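Shop > Kitchen > Storage > Wire baskets

Ornider wire basket, orange

I've been selling kitchen bits for years and this is the one I keep stealing from my own stock! It's a simple wire basket for onions, lemons, mail, whatever piles up at your place. 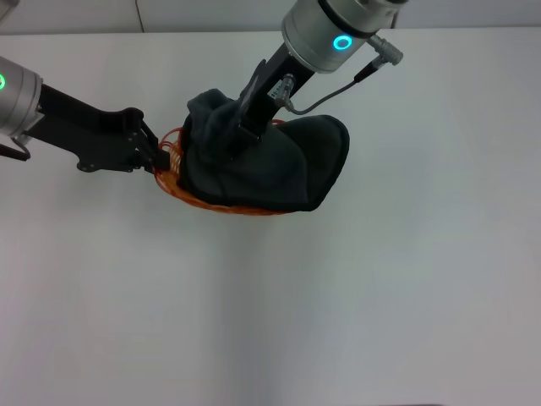
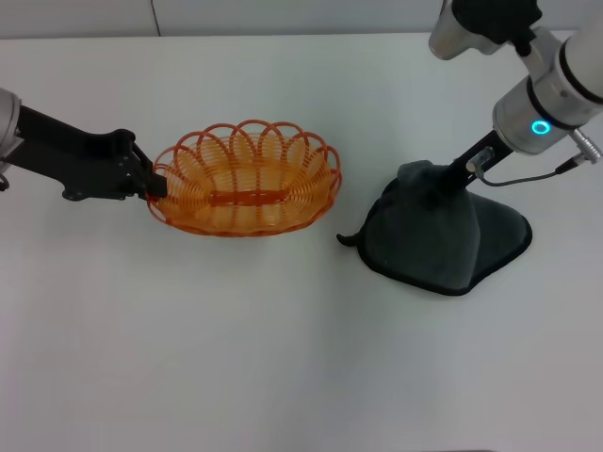
On a white tabletop, pale gray wall behind.

Mine lives next to the bread bin – my friend Nasrin keeps hers in the bathroom for washcloths. Wipe it with a damp cloth and dry it right away, please don't put it in the dishwasher (I tried, the finish went dull).

Sold singly or in a set of 2. Orders placed by 2nd July ship with the next batch. Questions? Write to me, Mahsa Esfahani, and I'll get back to you.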